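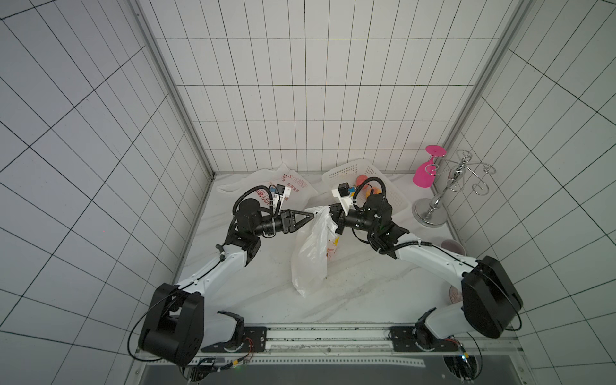
Tiled enclosure, both arms toward the middle of the table.

Notebook, Monday, June 19, 2023
Mesville office, back room

Lullunov matter (DUI, first offense, Clandthorpe County). Retained by the Kouris firm for the defense. Question from counsel is narrow: does the 15-minute observation period before the breath test hold up against the recordings, or was the officer out of the room for part of it?

Received in May: patrol car video, booking room video, dispatch log, breath test printout. Booking room video runs 80 minutes. No audio on that one. Patrol car video has audio from the windshield mic only, and it stops at the sally port.

Hash values on the working copies match the ones Lambros wrote down at intake. Originals back in the cabinet, log signed.

Clocks first. There are three of them and none agree:
- dispatch log (taken as the reference for now)
- patrol car video, stamp burned into the picture
- booking room recorder

Patrol car is easy. The officer calls in the stop on the radio and dispatch logs the call, so there is a common event at the start and another when he reports arriving at the jail. Offset is the same at both ends. Good.

Booking room is harder. Only shared event is the sally port door, which shows on the patrol car video from one side and on booking from the other. Door opens, and the light changes on the booking hallway wall. I lined those up. The recorder also skips when it writes a new file, and the loss at each break is up to 3 seconds. Not much, but if counsel wants to argue about the length of the observation period we have to state it.
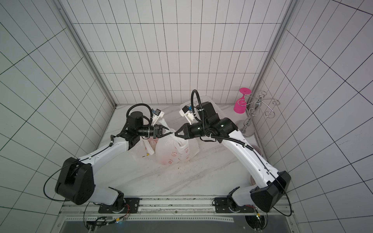
Both arms holding the bag by its handles.

Dispatch export is 1,639 lines, all units for the whole shift. Filtered to the one unit. Kept the full export as well, in case someone asks what was left out.

Observation period. The form says the officer watched Mr. Lullunov continuously. On the booking video the officer sits at the desk facing the screen with his back partly to the bench. He gets up once and goes through the door on the left. The bench is in view the whole time, the officer is not. A second officer comes through but does not stop. I have the out and in times on the worksheet, tab 2, in recorder time and in dispatch time. Have not rounded anything.

Things I am not going to say in the report:
- whether he could see the bench from the desk (no measurement of the room yet)
- whether he could hear a burp or hiccup from there
- what the state rule means by "continuous." That is for counsel.

Paraskevi read the draft after lunch. Her comments: move the clock section ahead of the findings, take out "clearly" in two places, and say which player we used for the booking files. The county's own player drops frames at the file breaks and ours does not, so the count will differ if the prosecution's person uses theirs. Added a paragraph on it.

She also thinks we should ask for the instrument's maintenance records. Not our question, but Kouris can decide. Sent a short note to Lambros to pass on.
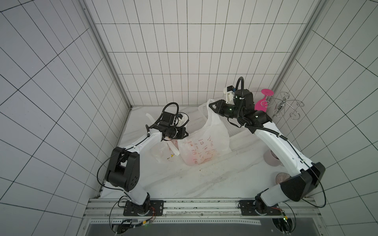 Left gripper above the crumpled film.

Still open:
- floor plan or site visit for the booking room, needs a letter from the firm
- recorder model and manual, asked for twice
- does the printout time come from the instrument's own clock? If so that is one more offset to work out
- stills for the exhibit: officer leaving, officer back. Plain, no arrows, stamp left in

Draft 2 saved to the case folder. Draft 1 kept, marked superseded. Lambros has the key to the cabinet tomorrow.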